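Oiling and Storing Wooden Boards

Light woods such as maple and beech show stains and dry patches early. A board joined from planks needs oil on both faces, or the seams will open as one side shrinks faster than the other.

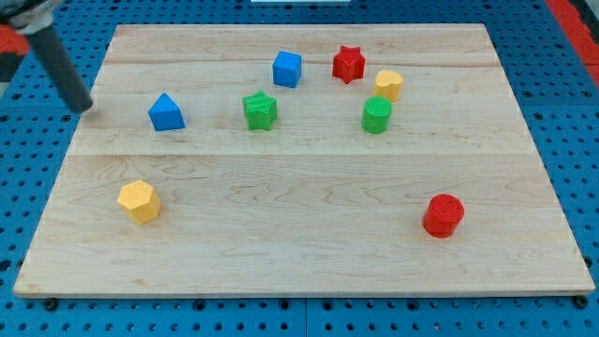
Cleaning before oiling

Scrape the surface with a plastic bench scraper. Wash with warm water and a small amount of dish soap. Do not soak. Stand the board on its long edge overnight in a room with moving air.

Applying the oil

Use food-grade mineral oil. Pour 15 ml onto the center and spread it along the grain with a lint-free cloth. End grain takes up more – apply 2 coats there. Wipe off any oil still standing after 9 hours.

Raised grain

If the surface feels rough after washing, sand by hand with 220 grit along the grain, then wipe off the dust and oil again. Rutilio Aguirre prefers 320 grit for the last pass on serving boards.

Open seams

A gap that admits a sheet of paper should be reglued with a waterproof wood glue. Clamp across the width and leave overnight. Oil already in the joint weakens the bond, so reglue before the next coat.

Storage

Store upright, away from the stove and dishwasher vent.

Page maintained by Juwita Hidayat. Last checked in March.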